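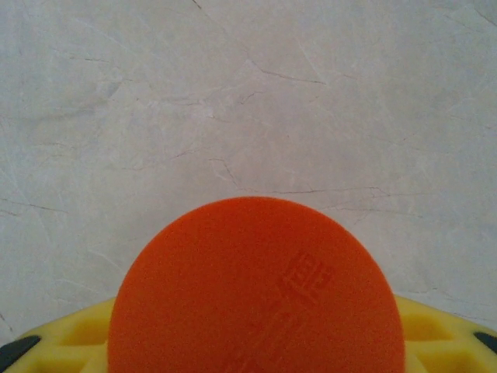

Orange disc in front of the marbled surface

Rallcombe Supper Club — minutes, June meeting

Present: Yu-na Shim (chair), Ro-un Maeng, Dong-hyun Kang, Dong-hyun Ko. Apologies: Eun-seong Yoon, who is marinating.

1. Lamb for the summer supper. Mr Kang wants it slow-roasted. Mr Ko wants it grilled, and said so for most of the item. Roasting carried, 2 votes to one, the chair abstaining with a sigh.
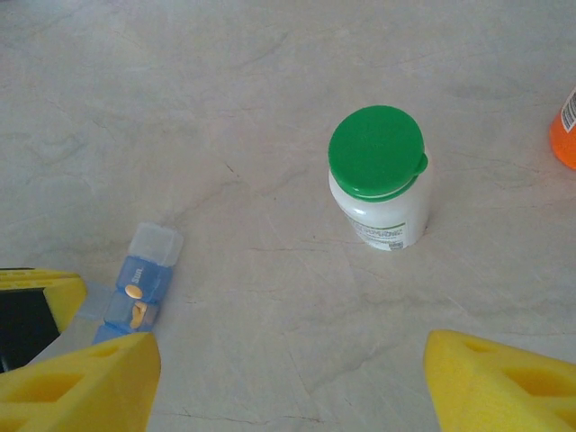 Who is bringing the mint sauce?
Ms Maeng, and without sugar this time.

2. Potatoes. Budget of 400 agreed, to include butter. Mr Ko asked for his dissent on the butter to be noted — noted.

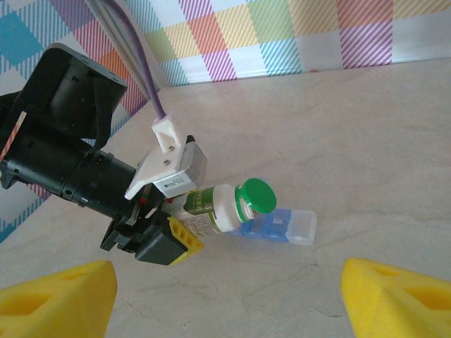
Bottle with green cap, held on its side

3. Pudding. Deferred again.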